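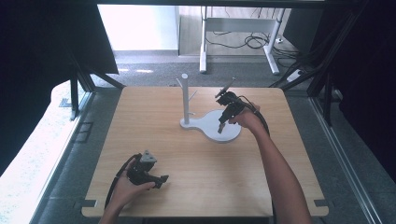 Skinden Course in Applied Robotics
Handout 4: Good practice when working with hand-held grippers
Prepared by Solange Picard. Revised March 6, 2022.

1. Scope

These notes apply to all recording work at the shared tables. They are to be read before the first practical and kept with the student's log.

2. The table

2.1 Only the items named on the task sheet may lie on the tabletop. Bags, cups and telephones are to be left at the door.

2.2 Cables shall leave the table by its edge and shall not cross the path between the two grippers.

3. The gripper

3.1 Each operator shall look over both grippers before a session. The pivots, the screws and the padding between the jaws are to be examined with the jaws closed.

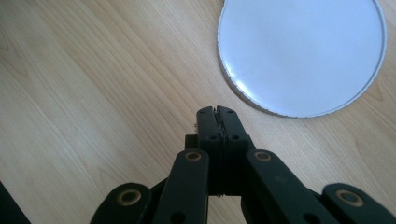
Figure 2. Gripper with jaws closed; padding visible along the seam.

3.2 Worn padding is to be reported to Loïc Cordier. Students may not replace it themselves.

3.3 A gripper is withdrawn for servicing after 2000 recorded runs, whatever its condition.

4. Starting position

4.1 Objects are set out first. The operator then brings both grippers to the near part of the table, jaws facing inwards, and holds them still until the signal is given.
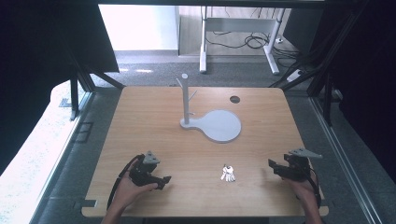

5. Length of sessions

5.1 No operator shall record for more than 45 minutes without a break.

5.2 A run in which an object falls to the floor is kept and marked as failed in the log. It may not be deleted.

Further reading: the Jastbridge bench rules, page 68.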